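[Drummond Textiles list] Re: washing old flannel before cutting?

Isla Gillies wrote:
> I've been given a bag of old shirts and sheets from my aunt's
> place at Prirkidthorpe. Some are flannel, some plain cotton. I want
> to cut them up for a quilt before winter. Do I need to wash them all
> again first? They were clean when they were put away, but they've
> been in a cupboard for years. Also, is it worth keeping the reds
> apart from the whites if everything is that old? Surely the dye has
> finished running by now.

Hi Isla,

Yes, wash them again. Cloth that has sat folded for years holds dust along the creases, and the creases themselves won't press out properly until the fibres have been through water. Cold wash, short cycle, half the usual powder. No softener, as it leaves a film and the pieces slide about under the presser foot.

On the reds, I'd still keep them apart. Age doesn't settle it. I had a red shirt that behaved for 38 washes and then coloured a whole load of pillowcases when I put it through at 41 degrees by mistake. Test each one first. Wet a corner, press it between two bits of white rag with a warm iron and look at the rag. If there's any colour on it, soak the piece in a bucket of cool water and change the water until it stays clear. Salt and vinegar do nothing for modern dyes, whatever the old household books say.

Red twill and white cloth:

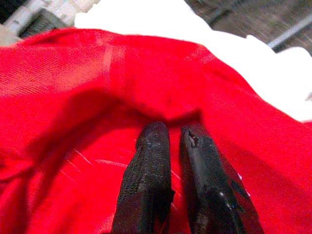
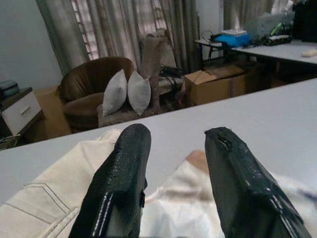
Parveen Yousafzai wrote to me off list that she skips the rag test and puts a colour catcher sheet in with every load, reds included, and hasn't lost a quilt top yet. Her one warning was that the sheet only picks up loose dye in the water. It won't help if wet red cloth is left sitting against white in the machine overnight.

A few other things while you're at it:

Unpick before you wash only if the seams are sound. Weak seams tend to fray in the machine and you lose the edge.

Leave collars and cuffs out of the quilt. They wear through long before the rest.

Dry everything flat or on the line, in the shade. The dryer is fine for flannel if you want all the shrinkage over with, and you probably do if the plain cotton is going in beside it. Flannel can lose roughly 3 per cent of its length, and cotton sheeting that has been washed for years loses almost none.

Press while slightly damp, then leave it a day before you cut.

The Lendance shop has stopped stocking the colour catcher sheets but the supermarket carries them in the laundry aisle.

Comments (3)

maree_k: I do two cold rinses for anything red and that has been enough.

Tunavo Quilters: What about old flannelette with a printed pattern? Same test?

oldthimble: Same test, but check the back of the print as well as the front.

Recent on this list
Batting for a summer-weight quilt
Removing rust marks from cotton
Treadle belt sizes
Swap table at Drummond, August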